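Enseñar con la mano
Una tarde con la gente que le explica a un brazo robot cómo se maneja un tubo de ensayo

Reportaje | 2019-07-14

Primero, el silencio. Esperaba ruido, motores, algo. En Lurusis se oye una silla que cruje y a Kartini Nair contando en voz baja. Tres, dos, uno, y mueve el mando. Al otro lado de la mesa el brazo se mueve también, con un retardo que ella dice no notar y yo sí.

La tarea de hoy, sobre el papel, es una tontería. Una gradilla, tubos, tapón azul. Coger un tubo, levantarlo sin inclinarlo, soltarlo. Cualquiera que haya pasado una mañana en un laboratorio lo hace sin mirar. Pues bien: a Nair le costó dos semanas hacerlo a través de una máquina sin que le sudaran las manos.

«Lo difícil es no corregir», me dice. Cada titubeo queda grabado. Si dudas encima del tapón, el robot aprende a dudar encima del tapón.

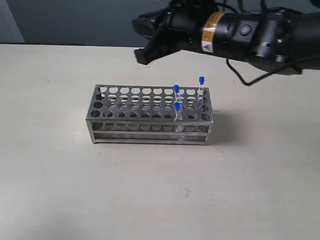 Meron Asfaw lo ve de otra manera: las dudas también sirven, dice, y un robot que solo ha visto demostraciones perfectas no sabe qué hacer el día que llega torcido. Por eso guarda las tomas feas. Las etiqueta aparte, pero las guarda. Nair pone los ojos en blanco. Es una discusión vieja, se nota.

Hay dos maneras de enseñar aquí. Una, a mano: agarras el brazo por la muñeca, con los motores flojos, y lo llevas tú por el aire como quien saca a bailar a alguien que no sabe. La otra, a distancia, con el mando. La primera es más intuitiva y cansa el hombro. La segunda cansa la cabeza. Teguh Govindasamy prefiere el hombro. «Con la mano notas el peso, notas cuando roza el metal. Con el mando vas a ojo.»

Llevan 1.075 demostraciones. Lo sé porque está escrito en una pizarra junto a la puerta, con el cinco corregido encima de un cuatro. De esas, 78 son de esta semana. El encargo viene de Osman, que quiere mover muestras por la noche sin nadie de guardia, y Osman llama mucho. Suena el teléfono mientras hablamos. Govindasamy lo deja sonar.

Me ofrecen probar. Digo que sí, claro, y me arrepiento enseguida. Mando en la mano derecha, la pinza se abre y se cierra con el índice. Mi primer intento acaba con la pinza bajando por donde no es. El segundo, igual pero más despacio. Me habían quitado los tubos, por si acaso. Buena decisión.

Lo que desconcierta es la profundidad. Izquierda y derecha, bien. Arriba y abajo, bien. Pero acercarse... acercarse es una apuesta. Uno cree que está encima del agujero y está un palmo detrás. Syafiqah Ngui, que me vigila desde el taburete, va diciendo «más, más, más, no tanto». Al rato ya ni me habla, señala con el boli. 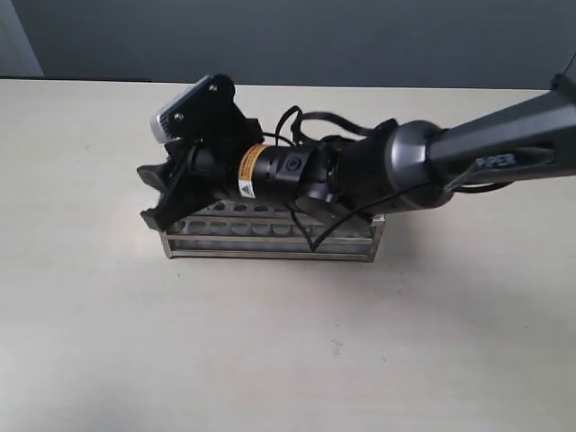 La gradilla metálica, sin tubos, con la pinza junto a su extremo izquierdo.

Ngui es quien decide qué es una demostración válida. Tiene una hoja de criterios, impresa y manchada de café: que el tubo no golpee el borde, que la pinza suelte antes de subir, que el brazo vuelva a su sitio. Lo último se olvida siempre. La gente termina la tarea y suelta el mando, aliviada, y el robot se queda a medias en el aire. Toma descartada.

También hay una cámara en la muñeca, y esa es la que más les importa. El ordenador que aprende no ve lo que veo yo desde la silla. Ve desde la pinza. Me dejan mirar un rato en la pantalla y es otro mundo, todo enorme, todo cerca, una mota en la mesa parece importante. Intento trabajar solo con esa imagen. Peor todavía. Luego, al cabo de un rato, algo mejor. Ngui dice que es lo normal, que los nuevos se pelean con ella y después no quieren otra.

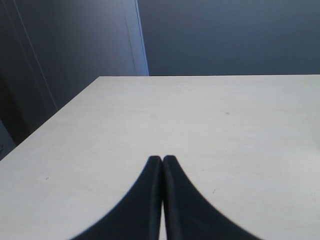

La mesa vista desde la muñeca del robot, con la pinza cerrada.

¿Y funciona? Depende de a quien preguntes. El programa, Tonder, se reentrena cada noche con lo del día. Por la mañana le ponen 50 intentos seguidos y apuntan. Nadie me quiso dar el porcentaje. Asfaw dijo «mejor que en mayo» y cambió de tema. Faizal Latuheru, el jefe, me mandó un correo después pidiendo que no escribiera que el sistema «sabe» nada. Imita, puso. Subrayado.

Vale, imita. Pero imita a alguien, y eso se ve. Me pusieron dos repeticiones del robot sin decirme de quién había aprendido cada una. En la primera, una bajada recta, sin pausas. En la segunda el brazo hacía una curvita antes de bajar, una especie de rodeo educado. «Esa soy yo», dijo Nair desde el fondo, sin levantar la vista. Asegura que aparca el coche igual.

Al salir, Govindasamy seguía con el brazo agarrado de la muñeca, repitiendo el mismo gesto. El telefono sonaba otra vez.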